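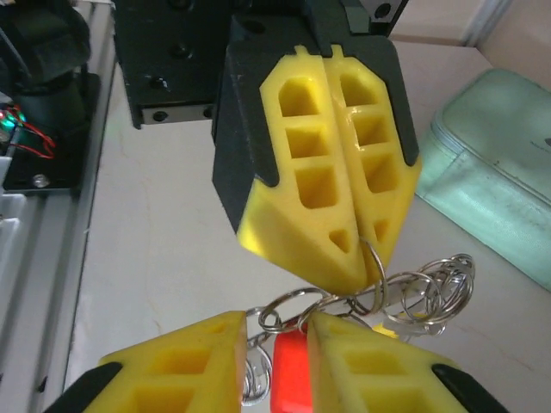 The Fastel finger set is the printed pair we ship for the Janside parallel gripper, and it's the one we reach for ourselves when a job involves small, slippery, tangled things. We've been making these fingers in one form or another for quite a while now, and the current version is the first I'd happily hand to a friend without a page of warnings attached (there are still a few, further down!).

The fingers come in bright yellow, with rectangular pockets along their length and a tip that narrows to a blunt point. The pockets keep the weight down and let the finger give a little under load, so a slightly crooked grasp has a chance to settle before the motor starts complaining. You can order them bare or with black rubber pads. For rings, keys and other thin metal bits, my own habit is to try bare tips first and go to pads when the part is heavier or has a smooth face.

## What you get

- One left and one right finger
- A pair of black rubber pads
- 8 screws
- A printed card with the opening offsets for your controller

A finger weighs 74 grams with its pad fitted. Full opening on the Janside body is 153 mm, and you don't lose any of that by swapping from the stock fingers.

## Key rings, and why we like them

Every new batch gets tried on a bunch of key rings, usually with two arms so that one can hold while the other picks. It's a wonderfully annoying task. Split rings slide over each other, they shine right back at the wrist camera, and the moment you pull on one, its neighbors want to come along too. A colored tag in the bunch helps a good deal, as it gives the person driving (or the policy, if that's your line of work) something to aim for.

Katalin Halász ran the long comparison in December, 405 handovers with these fingers and the same number with the Vemden soft set. The Vemden fingers were kinder to cloth, and she'd still choose them for pouches and anything with a zipper you care about. On single rings she much preferred ours, mostly for the narrow tip, which can get into a gap that a rounded finger just pushes closed. Neither set was any good at picking a ring lying perfectly flat on a bare tabletop, so if that's your main job, please write to us before you buy.

## Fitting

Slide the tabs at the top of each finger up into the housing, start all the screws by hand, then close the gripper gently so the tips line up before you tighten anything. Run your zero routine again afterward. If the tips cross, swap left and right. We've all done it.

## Cameras and controllers

The Kinoshita wrist mount fits without changes. Turn the exposure down a notch for bare metal. Older Janside controllers need the offsets typed in from the card, and newer ones have the set listed in the finger menu.

Spare fingers are sold singly, left or right. For odd sizes, longer tips or another color, ask for Ferenc Fülöp when you write, and send a photo of the part you're trying to hold along with its weight.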